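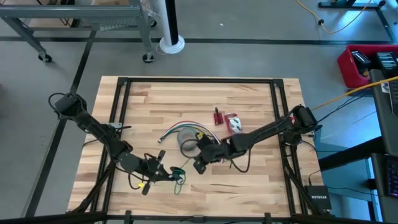
Chapter 2
Coiling, Spooling and Clearing: The Care of Wire and Cable at the Bench

2.1 Scope

Thin insulated wire is the most frequently handled and least carefully stored material in a small workshop. This chapter covers three operations carried out at the bench: forming a loose coil, winding onto a spool, and clearing the work surface afterward. Termination, soldering and crimping are treated later in the book. The reader is assumed to know the wire gauge tables and the insulation classes set out in Chapter 1.

Throughout, "bench" means a flat work surface at standing or sitting height. A light wooden top is the usual choice for mixed light work. Wood does not conduct, it is kind to insulation, and a strand of white, red, green or blue wire shows clearly against pale grain. Dark strands also show well, although they are easily lost against dark tools and fittings.

2.2 Terms

Bundle. Two or more wires kept together along their length, whether or not they are tied.
Coil. Wire laid in successive turns without a core.
Set. The curvature a wire keeps after it is released.
Spool. A core, or hub, with a flange at one or both ends.
Tail. The free end left after the last turn.

The words "wire" and "cable" are used loosely in trade catalogs. In this book a wire has one conductor and a cable has two or more under a common jacket.

2.3 The Loose Coil

A loose coil suits short lengths that will be used again the same day. Start from the fixed end if there is one. Lay each turn beside the last and let the wire choose its own diameter. Forcing a smaller turn than the set allows will twist the conductor, and the twist travels toward the tail, where it appears as a kink.

Mixed colors may be coiled together if they belong to the same job. Keep the ends at one side of the coil. A coil pulled out into a long oval stores flat in a shallow drawer but should be tied at two points, one on each long side.

Ties are not tightened beyond the point at which the bundle stops sliding. The Mabaso tie, a reusable cloth strap used in the exercises for this chapter, is closed with one overlap and left with a finger's width free.

2.4 Winding onto a Spool

Material that will be kept longer than a day goes on a spool. Check the hub before winding. Its diameter sets the tightest bend the material will see, and thick flexible hose needs a much larger hub than hookup wire. Hose wound on a small hub stands away from it in open loops and may ride over the flange.

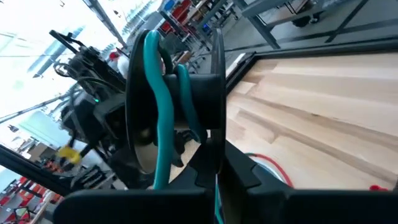
Pieter Coetzee objects to the usual advice that hose and wire may share a spool if space is short: the stiffer material always lifts, he argues, and the thinner one works its way underneath, so that both must come off before either can be used. His rule of one material to a spool is followed in the rest of this chapter.

Winding proceeds as follows.

1. Anchor the starting end at the hub.
2. Hold the spool with its axis level.
3. Turn the spool and guide the material with the free hand.
4. Lay the first layer edge to edge before starting the second.
5. Stop short of the flange rim and secure the tail.

The Flemine spool supplied with the course kit takes 30 turns of hookup wire in its first layer. Students should count this layer once, to learn what an even lay feels like.

2.5 Clearing the Surface

Clearing is part of the job and is timed with it. Hand tools are removed first. A screwdriver left among coils will catch a loop as it is lifted. Soft goods come next, then small loose items, and cable last.
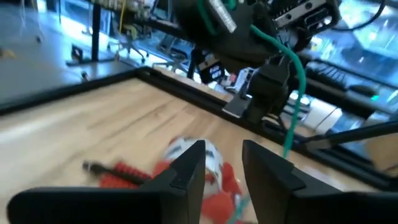 Why cable last, asks a reader of the Lollbridge edition, when it takes up the most room? The order depends on what can be damaged. Cable dragged from under a tool may be nicked at the jacket, and a nick is hard to find once the length has been coiled.

Exercise 2.1. Form a loose coil from the Zusura sample length and tie it at two points. Release it after an hour and measure the set.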